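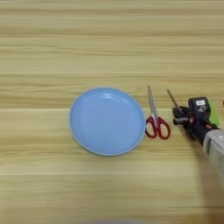
March 9, 2023
By Hiwot Lencho and Hawi Tefera
3 min read

Our project asked whether a grasping policy trained on single objects still picks the right one when a second object is very close to it. We called the policy Gremik and ran it on the arm in the Tullum lab. The hardest layout was the one with the red-handled scissors lying right beside the blue plate, because a grasp that drifts left runs into the rim. We kept the plate empty in every trial so that its weight stayed the same.

Method

Gremik was trained on 1000 demonstrations, all with one object on the table. For testing we recorded 299 trials. Each trial began with the arm at its home position and ended when the target was lifted or 30 seconds had passed. Hiwot ran the arm and Hawi scored the trials from the recordings – we did not score live, since the first few attempts at that led to arguments about what counted as a lift.

A lift counted only if the target left the table and the neighboring object stayed in place. We were strict on the second part. A small nudge was scored as a failure.

Results

With the objects far apart, the policy behaved much as it had in training. With the objects close together it got worse, and most failures were nudges. It rarely went for the wrong object. Scissors were harder than anything else we tried because they lie flat and the gripper has to come down very low.

In 23 trials the arm stopped above the target and stayed there until time ran out. We still do not have a good explanation for these. Lowering the approach speed made no difference.

Next steps

We want to add paired objects to the training set and repeat the close layouts in October. The test layouts and scoring sheet are in the Balilow folder on the lab drive.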